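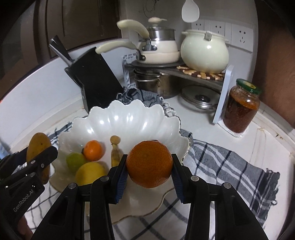
Häufige Fragen zum Sammeln zu Hause

Ich bekomme jede Woche Mails von Leuten, die bei uns mitmachen wollen oder gerade ihr erstes Set Greifer ausgepackt haben. Vieles davon wiederholt sich, also schreibe ich es jetzt mal auf. Wenn was fehlt, meldet euch bei mir oder bei Torbjørn Wikström, der macht die Technik.

Was genau nehmt ihr da auf?
Alltagskram in echten Küchen. Obst in die Schale, Obst aus der Schale, Deckel auf Topf, Tuch falten. Ihr führt die beiden Greifer mit den Händen, die Kamera läuft mit, und aus den Aufnahmen lernt später das Modell, wie man so was anfasst. Die Sammlung heißt intern Virko, falls ihr den Namen mal in einer Mail lest.

Wie viele Durchgänge habt ihr schon?
Stand Oktober sind es 2.883 brauchbare, aus 53 Küchen. Brauchbar heißt: von Anfang bis Ende durchgelaufen und von Shamim Kiani angeschaut. Sie ist streng, das sage ich lieber gleich.

Muss ich vorher aufräumen?
Nein, bitte nicht! Messerblock, Handtuch, Töpfe im Regal, lasst das alles stehen. Eine leer geräumte Arbeitsplatte haben wir im Labor selbst. Weg müssen nur Sachen mit Namen oder Adresse drauf, also Post, Rezepte vom Arzt, der Stundenplan der Kinder.

Welches Obst soll ich nehmen?
Was da ist. Mandarinen und Zitronen sind dankbar, Limetten auch. Eine Mango ist schon schwieriger, weil sie für die Backen recht dick ist und gern wegdreht. Und ja, die Banane darf braune Flecken haben — die Frage kommt erstaunlich oft. Plastikobst bitte nicht mischen, das drückt sich ganz anders.

Wie fest soll ich zudrücken?
So, dass die Frucht hält und sich nicht verformt. Die geriffelten Polster greifen besser, als man anfangs denkt. Ich habe in meiner ersten Woche eine Clementine zerquetscht und danach den halben Abend Saft aus den Rillen geputzt.

Darf ich beide Greifer gleichzeitig benutzen?
Klar, sollt ihr sogar. Einer hält, einer legt ab, oder beide haben was im Griff. Nur nicht über Kreuz arbeiten, dann verdeckt der eine Arm dem anderen die Sicht.

Mir ist was runtergefallen. Löschen?
Bitte nicht löschen. Aufheben, weitermachen, und in der App Bindetti den Haken bei "Fehlgriff" setzen. Erst nach 3 Fehlgriffen hintereinander neu anfangen. Diese Durchgänge brauchen wir auch, sie kommen nur in einen anderen Topf.

Wie lange dauert eine Sitzung?
Wir planen 10 Durchgänge am Stück, danach Pause. Wer länger macht, wird schlampig, ich auch. Zwischen den Durchgängen das Obst bitte anders hinlegen und die Schale auch mal drehen oder verschieben.

Sieht man meine Hände oder mein Gesicht?
Hände manchmal, am Rand, das ist in Ordnung. Gesichter nicht, also aufpassen bei Spiegeln und glänzenden Dunstabzugshauben. Wenn doch mal jemand durchs Bild läuft, schreibt Shamim die Nummer vom Durchgang, dann fliegt er raus.

Wie kommen die Geräte zurück?
In der Gernow-Kiste, in der sie kamen, Polster vorher feucht abwischen und trocknen lassen. Akkus bitte extra in den kleinen Beutel.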